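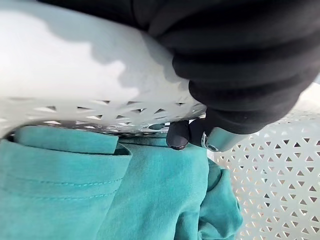

A white rim, a row of little triangles, and something teal waiting to be dealt with.

In praise of the plastic laundry basket
April 2025

I have owned three beautiful laundry hampers in my life and I don't miss any of them. The first was wicker and it ate sweaters. The second was a canvas thing on a folding frame, and it slowly leaned to the left until it gave up one night with a noise that scared the cat. The third cost me 70 dollars at a home store in Tilgate, had a lid and leather handles, and I used it for nine months before I admitted that I was carrying everything to the washer in my arms because the hamper was too heavy to lift when it was full.

So now I'm a plastic basket person, and I'm here to argue that you should be one too.

I know how this sounds. Open any home magazine and the laundry is either hidden in a cabinet or sitting in seagrass next to a fern. The plain white basket is treated like something you own until you can afford better, same as milk crates for shelves. My cousin's building over in Stukcombe has a shared laundry room with a sign asking people not to leave "unsightly baskets" on the folding table. Unsightly! It's a laundry room. What were they expecting in there, a harpsichord?

But look at the thing. The smooth rim is the part I'd defend in court. You can hug it against your hip on the stairs and it doesn't leave those red wicker dents in your arm. It doesn't snag. You can drag a wool sweater over it, or the good tights, and everything comes out the way it went in. And then there are the holes. On a basket with triangles, they go point up, point down, point up, all the way along like a strip of bridge, and I find that really pretty in a quiet sort of way. Somebody sat down and drew that. They could have gone with plain slots and most of us would never have complained.

The holes do a job, too. A gym towel at the bottom of a canvas bag turns into a science project in a day or so, and in an open plastic basket it mostly just sits there being a towel. I say mostly. I've been caught out.

Now, my other argument, and I expect to lose some of you here – I think clothes should be allowed to be crumpled in the basket. I grew up in a house where even the dirty laundry was folded, and I spent years feeling guilty every time I tossed a shirt in from across the room. Then I did some math. Folding a load before washing took me 13 minutes. That's time spent making neat squares out of things that were headed for a spin cycle! I stopped cold and have never once looked back.

Clean laundry is a harder case and I'll admit I go back and forth. Cotton shirts, fine, those need to be handled while they're warm or you'll be ironing. But soft, brushed stuff, your sweatshirts and fleecy blankets and pajama pants? Leave them in a heap. A heap of something soft and teal with a hem poking out of it is one of the nicer sights in a house, if you ask me, and it'll still be nice tomorrow when you get to it. The basket can hold it for you. That's another thing the expensive hampers got wrong, by the way. They all had lids or drawstrings, so whatever went in disappeared, and I'd forget about it until I ran out of socks. With an open top I see what I've got every time I walk by.

People bring up looks, and they bring up plastic, and on the second one I don't have a perfect answer. I'd only say that mine came from the old Nisley hardware store when they were closing out their housewares, it cost me 7 dollars, and it has outlasted every natural fiber I've put next to it. It has hauled firewood. It went to the lake. For one long weekend it was a bed for somebody else's puppy – and then I rinsed it with the hose and it went right back to work. Try that with seagrass.

There's a new place on Mahrous Street selling a hamper in oiled walnut with a linen liner that has to be hand washed. A laundry hamper that makes laundry. I stood in front of it for a good while with my hand on the wood, and yes, it was gorgeous, and I went home and did a load of towels.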